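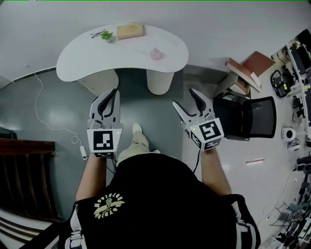 At the white kidney-shaped table, Zaltville.

18 Dec 2024
Magdalini Zervas

Satin white, second batch

Opened the kiln this morning. Cone 6 electric, middle witness cone bent over properly, bottom one a little stiff, same as last time. The bottom shelf in this kiln runs cool and I should stop putting anything there that I want to compare with the rest.

What I wanted to know was whether the pinholes in the November batch came from the glaze or from the clay. The November tiles were all Tromard stoneware, bisqued fast. This time I did half on the Tromard and half on the smooth body Orestis left when he moved his things out. Same bisque for both, slower, with a hold near the top.

Mixing notes. 700 g dry, water by eye until it coated a gloved finger and ran off without beads. Put it through the 80 mesh twice. A fair amount of grit stayed behind on the first pass, mostly hard lumps of zinc oxide and some flakes of dried glaze from the bucket rim. Second pass clean. I left it overnight before dipping. By morning it had settled hard on the bottom and took a lot of stirring to bring back, so the next batch gets bentonite, mixed in with the dry powders before any water goes in. Adding it later makes slugs.

Dipped with the narrow tongs, count of three, and wiped the feet. Tong marks healed over on the thicker tiles and are still visible on the thin ones. Kosmas says he pours everything now and only dips small cups. I may try that for the bowls.

Results on the Tromard body: pinholes still there, fewer than before, mostly where the dip overlapped. On the smooth body: almost none. One crawled patch on the back of a tile where I am fairly sure I had touched it with hand cream on. So the clay has something to do with it, but the slower bisque helped too, and I changed both at once against the November tiles, which was sloppy. The comparison within this firing is fair. The comparison with November is not.
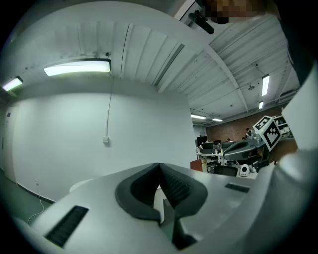

Color is good on both. Slightly warmer on the Tromard, which has more iron in it, and closer to a plain refrigerator white on the other. The surface is what I was after, a dull satin that does not drag under a spoon. Where it went on thick it turns chalky and I do not like it. Where it went on thin it goes glossy and you can see the body through it. There is a usable range in between but it is narrow, and anybody glazing from the shared bucket will need to be told that. I have written it on the lid in marker.

Cutlery marking: dragged a steel knife across a tile from each group. Gray lines on all of them. They came off with a paste cleanser on the thin ones and only partly on the thick ones. Needs more silica, or I leave it for the outsides of things. Lemon slice left on overnight, one tile from each group. No change in color or sheen that I can find under the desk lamp.

Cooling. The Nultell controller ran the program it was given this time. Last month it dropped the final segment and cooled by itself with the elements off, which may be why the November tiles were shinier than these. The log file for this one shows the slow cool all the way down. Apostolos replaced the thermocouple and also found one of the relay leads not pushed fully home. He thinks the lead was the problem and the thermocouple was just old. The element set is original and the kiln's counter reads 367 firings, so new elements are going to have to come out of next year's money whether we like it or not.

I also weighed out the leftovers from the Chatzigeorgiou order. The whiting is fine. The feldspar bag had been left open and has gone lumpy, but lumpy feldspar sieves out all right. The frit bag is nearly finished. If we settle on this recipe for the big bucket we need 3,000 g dry to fill it to a depth you can dip a dinner plate in, and there is not enough frit in the building for that.

Grigoris asked if the tiles could be kept in order on the board this time and not thrown in the box. Done. Drilled holes at the top, hung by body and then by thickness, thin on the left. Numbers are in iron oxide on the back. Two of the numbers burned out almost completely and I worked out which they were by elimination, so use more oxide and less water in the brush.
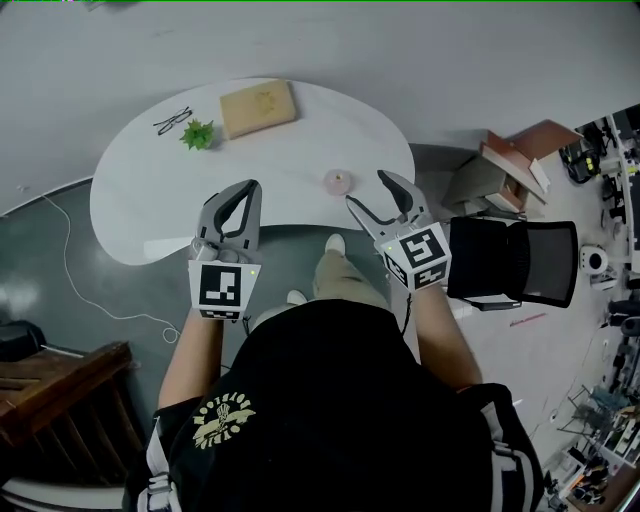 Next firing

- Same recipe plus bentonite, Tromard body only, slow bisque. That should show what the bisque does by itself.
- A line blend with silica going up in small steps, for the knife marks. Kosmas has offered to weigh those.
- Three thicknesses on every tile, poured, with a pencil line between them on the bare clay.
- Nothing on the bottom shelf except the cookies for catching drips.
- Witness cones on all shelves again. We are low on these.
- Ask Orestis what the smooth body is. The label came off the bag and I have been calling it "the smooth one" all through these notes.

Kiln shelves need scraping before anything goes back in. There is a run of someone's blue on the half shelf, right through the wash. I started on it with the rubbing brick and gave up. Wear goggles, it comes off like glass.

Test board is on the wall by the sink. Please put the tiles back on the same hooks.

Recent entries
Satin white, first batch: pinholes
Thermocouple and relay lead
Reclaim: drying on the plaster slabs
Tromard stoneware, shrinkage bars
Iron oxide for marking tiles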